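Gripper comparison, June: gallery and notes

We spent part of June trying two grippers on the same arm, with the same table and the same list of pick-up jobs. The grippers were the Collado two-finger and the Virkgate two-finger. The controller was the Paltorine unit we have used since last winter, and the task list came from Jora, our in-house set of kitchen and grocery objects. Duygu Karaca ran the arm and Sinan Polat kept the log. These notes are put together from his log and from what the two of them said while packing up.

Every run used the same rules. The operator got one try per object, with no nudging by hand. A pick counted if the object left the surface and stayed in the fingers until the arm reached the drop position. Dropping it on the way was a miss, and so was pushing it off the table. Over the whole comparison we logged 188 picks, split evenly between the grippers, and changed nothing on the controller between them except the tool offset and the closing force limit.

The object list was 26 items long. It leans toward things that are awkward for two fingers: round fruit, shallow dishes, small pots, bottles lying down. Boxes and blocks were left out on purpose. Both grippers handled those in an earlier check and we learned very little from it.
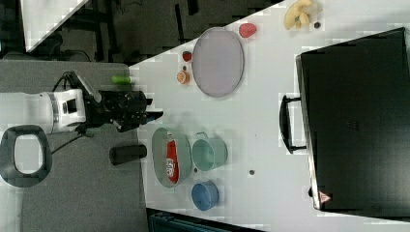 Bottles on their side were the first place where the two grippers differed. A squeeze bottle has a flat face and a narrow edge, and the fingers have to come down over the edge with enough room to close. The Collado opens wider, so the approach angle could be off by a fair amount and the pick still worked. The Virkgate needed a second look at the angle before closing. Duygu got used to this after a while and slowed down for the last few inches, which helped but made the runs longer.

Fruit went the other way. The Virkgate has softer pads and a finer force setting, and it was better with strawberries and orange slices. With the Collado at its lowest setting the small pieces tended to roll out as the fingers closed. Sinan's log has "rolled" written next to most of the Collado strawberry tries. We tried a thin rubber sleeve on the finger pads one afternoon. It was some improvement, but it came loose twice and we left those picks out of the total.

Trays and shallow dishes were hard for both. The only method that worked was to take the rim with one finger inside and one outside, and that depends on how much clearance there is under the rim. On a dish that sits flat there is very little. We would like to repeat this part with thinner fingertips – both makers sell them, and we had neither set on hand.

Pots with handles were easier than expected. Going for the handle was slower and no more reliable than going for the wall of the pot, so after the first few tries Duygu always went for the wall.

Cable routing took up more time than it should have. With the Collado the cable leaves toward the rear and stays clear of the wrist. With the Virkgate it leaves on the side, and at full wrist rotation it pulls. We re-clipped it and limited the rotation in the controller. Anyone mounting one on a similar arm should check this before the first run.

The Paltorine controller gave us 2 faults in the whole comparison, both on the same Saturday and both after a tool change. Restarting with the new tool offset already loaded cleared them. We have written the tool change steps on a card and taped it inside the controller cover.

For general table work we are keeping the Collado on the arm for now. The Virkgate will go back on when we get to the produce part of Jora later in the summer. Sinan is cleaning up the log so that the misses are sorted by cause, and we will add the table to this page when it is ready. Questions about the task list or the force settings can go to either of them through the lab contact page.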